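Lumbao Rules

Lumbao Rules is a variety of seven-a-side flag football played mainly in the river town of Lumbao and, with less conviction, in the two towns downstream. It is known for its treatment of the punt return, which is worth points on its own and which most local players consider the only part of the game worth showing up for.

Origins

The code was drawn up by Florante Yap, a high school track coach who had seen American football on television and liked the kicks. His first rulebook ran to four pages, three of them on returns. Tackling was left out, blocking was allowed "within reason," and the field goal was dropped after the town declined to pay for posts.

The first organized match drew a crowd of 380, a figure that includes both teams. The final score was not written down, and the two sides still disagree about it.

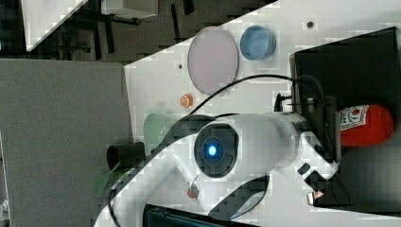
Play

A team has four downs to cross midfield and four more to score. A touchdown is worth six points. A punt returned past midfield earns 2 points, and a punt returned all the way earns eight, so teams with a good returner have little reason to stop the other side from kicking. Teams without one tend to go for it on fourth down, usually badly.

The fair catch exists in the rulebook but is rarely called. Crisanto Dalisay, the leading returner of the early seasons, signaled for one in a semifinal and was booed by his own bench.

The Grastatico League

The main competition is the Grastatico League, named for its first sponsor, a maker of floor tile. It has six teams and plays from April until the rains make the field a matter of opinion. Drallix has won the most titles. Prerier has lost the most finals - four, three of them to Drallix - and sells a scarf listing the dates.

Attendance at the final has reached some 3000. Genalyn Ignacio holds the record for return points in a season, set while playing for Prerier in a year it finished fifth.

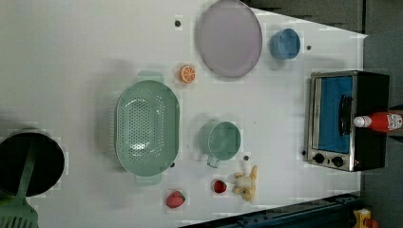

Colander, plate and toy orange slice on a white tabletop.

Rule changes

Lionel Brunet, league commissioner for two terms, tried to cut the full return to six points to bring it in line with the touchdown. The proposal was defeated five votes to one. A later change, put forward by Jennylyn Espiritu of Drallix, requires the punter to stay on the field until the play is over. Before that, several had been in the habit of leaving for a drink.

The revised rulebook, dated 2021-01-06, is nine pages long. Seven are on returns.

See also

Flag football
Punt (gridiron football)
Return specialist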